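Search the list archive Go Advanced
May 5, 2022
Posted by: Siregar

Re: [handheld-grippers] Fingers not letting go on soft bottles
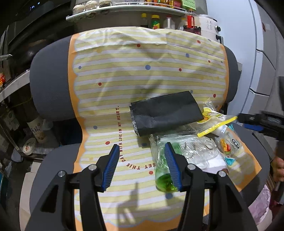 Blue pads on either side of a crumpled bottle, with a little green liquid left in the bottom.

Hello all,

Sorry for the slow reply, I wanted to go back over our own notes before I said anything, and then of course the notes were in three different notebooks. I'll quote the part of the Sketby message I'm answering so people don't have to scroll back for it.

> We are seeing the right finger lag behind the left when we
> open up after a squeeze. It's only on thin plastic, never on
> jars or tins. The trigger feels normal in the hand. Has anyone
> else run into this, and is it the pads or the linkage? We have
> swapped the pads once already and it came back within
> 200 grasps. One of our people also got a pinched fingertip
> trying to free the bottle, so we've stopped for now.

First of all, I'm very glad you stopped, and I hope the finger is all right. We had a pinch of our own last September, a small one, but it gave everybody a fright and we really should have written to the list about it then. The hand that isn't holding the tool wants to come in and help, it's the most natural thing in the world, and that's just when a sticky finger lets go all at once. Our rule at Cleneck now is that the free hand stays well off to the side until the trigger is fully out, and if something is caught you put the whole tool down on the table first and then sort it out.

Now to the fault itself. I think you have the same thing we had, and I'd look at the linkage before you spend any more on pads. There are four round screws on the front, two to a side, at the pivots. On ours, one of the right-hand ones had been done up a touch tighter than the others (my doing, I'm afraid, after a cleaning). With a jar you never notice, as the jar pushes back hard enough to start the finger moving. A soft bottle folds up and gives you nothing to push against, so the tight side just sits there leaning on the plastic while the other side opens nicely. It looks for all the world like a tacky pad, and we blamed the pads for weeks!

What we do now is back all four screws off by the same small amount, work the trigger a few times with nothing in the fingers, and watch the tips. They should leave the middle together and arrive together. If one is late, ease that side a little more. We repeat this every 500 grasps, and we write it down in the log, which at last count stood at 2,205 with only 2 hang-ups since we began. I was quite pleased with that.

The pads do matter a bit, mind you. The ridges pick up whatever has dribbled down the outside of a bottle, and anything sugary will dry in the grooves. Warm water and an old toothbrush does it, and let them dry properly before they go back on. Please check the cap as well before you squeeze anything with liquid left in it. I've mopped enough floors.

One more thing to watch for is cling film and loose wrappers. We like a cluttered table for this work, as real kitchens are cluttered, but film that's lying against the bottle can get drawn up between the pad and the plastic, and then you've got a second reason for a finger to hang and no easy way to tell which is which. For fault-finding I'd use one bottle on a bare surface, and bring the mess back in once you trust the tool again.

If you try the screws and it still lags, could you write back and say whether yours is the older Skelby linkage or the newer one? We only have the older kind here and I'd hate to send you down the wrong road.

All the best to everyone there,
Siregar
Cleneck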